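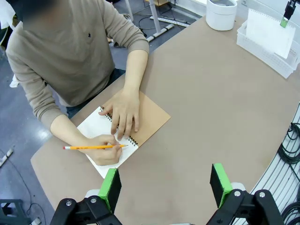

Wrist view over the gripper, notebook work at the table.

Vesumix table-top gripper kit, evaluation for Salurgate
Progress note to Deepika Varma, 14 Feb 2023
From: Bart Van Hecke

Where we are. Kit is up and running, wrist view is good enough to work from. Two weeks behind the plan you signed off, mostly shipping. Second finger set came in the wrong box and had to go back.

Done so far
Install and first calibration. Vendor manual is OK up to the wrist mount chapter, then it skips a step (finger zero has to be set before the view is aligned, not after). Wrote our own one-pager, Lestora has asked if they can have it. Fine by me, say if not.
Logged 545 grasp attempts on the paper and stationery set. Numbers still being cleaned, I don't want to quote a success rate untill the double entries are out. Flat things are the weak spot. Single sheets worst, notebooks better when the cover gives the fingers an edge to get under. Pencils fine once the approach angle was changed.
Shared-table sessions started, person writing while the arm holds off. Wide open finger setting is the one we use for these.

Not done
Long-run test. Needs three full days with no software changes and we keep getting updates from the vendor. Have asked them to freeze the version.
Comparison with the Ra gripper. Loan unit promised, no delivery date yet.

Problems
Cable routing. Kit leads are too short for our arm so we're on extensions, and it's untidy. Vendor sells a longer set, not in the quote we got. Finger pads: three swapped already, wear at the tip. Spares are cheap but the screws are tiny and it takes ages. Support answers quick, but you get a diffrent person every time and start over.

Spend
Inside budget. Only extra is the longer cable set, would like your OK for it this week if possible.

Next
Clean the grasp log, send you the table. Long-run test as soon as the version is frozen. Buy or don't buy advice in April, with the Ra comparison if the loan unit shows up and without it if not.

Bart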